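Re: [sornia-users] planner refuses grasps on nested objects
From: Orest Pylypenko
Date: February 1, 2019

Wrist view from the Holton cell, with the measuring cups and the red cup on the table:
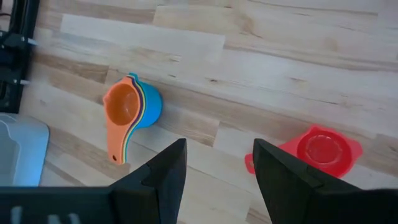

1. What the segmenter does with it

Nechyporuk wrote:
> We get "no feasible grasp" on anything stacked. Single objects
> are fine. Is this the planner, or is perception handing it
> garbage? We are on the stock config, timeout 30.

Both, but perception started it. The stock config splits objects by color. That is a lovely idea until you own measuring cups. The stack gets an orange object, a blue object, and several slivers of purple, yellow and green, each of which the planner solemnly treats as a separate thing it must not bump into. Then you ask it to grasp the orange one, and it declines, on the grounds that the orange one is surrounded.

Set merge_by_contact to true and the slivers go away. You get one lump. The lump has a handle, and the planner likes handles.

2. The red cup

A different bug with the same error message, naturally. The red cup is translucent, and the right finger covers part of it in this view. Our self-mask grows the finger outline by a fixed margin, so it eats a bit more of the rim as well. What remains gets a center that is too far to the right. I cut mask_margin from 80 to 30 and the center moved back where it belongs. Don't go to zero unless you want the planner trying to pick up its own fingertip — Zultine has a log of that, and it is a long one.

3. Timeout

> Would raising the timeout help?

No. It will say no more slowly. Leave it at 30.

4. What I'd like from you

Pull the contact-merge branch (ticket 808) and rerun your failing cases with only the two settings above changed. If it still refuses, send me the label map along with the planner log. The log on its own just tells me the planner is unhappy, and I knew that.

I'd like the merge on by default in the June release. Objections to the list, please, preferably with data attached.

Orest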